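Mondinar batting helmet: one season at the crease

2019-03-13 | By Selorm Ametepe
Reading time: 2 minutes
Filed under: Cricket gear, Reviews

I open the batting for Woreston second eleven, and I bought the Mondinar helmet last April, after my old one got a crack near the ear. I have used it for one full season and the winter nets, so I think I can speak about it fairly.

The first thing I noticed was the weight. My old Guludik was heavy, and after 60 minutes my neck was asking for a rest. With the Mondinar I could bat a long session and forget it. The dial at the back turns easily, also with gloves on, and the helmet stays in its place when I run a quick single.

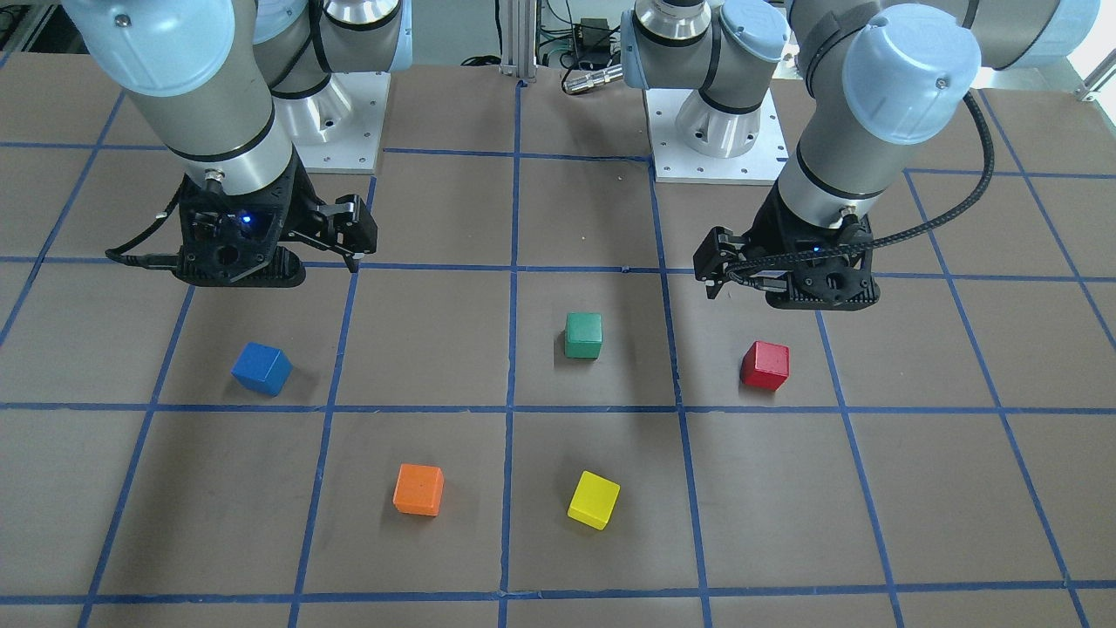
The grille I like less. The gap is narrow, as it should be, but the top bar sits exactly where I look for a short ball. I needed five or six nets before my eyes accepted it. Alhassan, our wicketkeeper, tried it for one evening and gave it back to me without many words.

I was hit one time, on the side, by a bouncer that did not bounce so much. I felt the knock but had no pain after. I still sent the helmet to be checked, and I advise everybody to do the same.

The lining comes out for washing, but it dries slowly. The neck guard is sold separately, and for a helmet of 160 pounds I find this not correct.

I would buy it again, but please try the grille in a shop first. My mark is 4 out of 5.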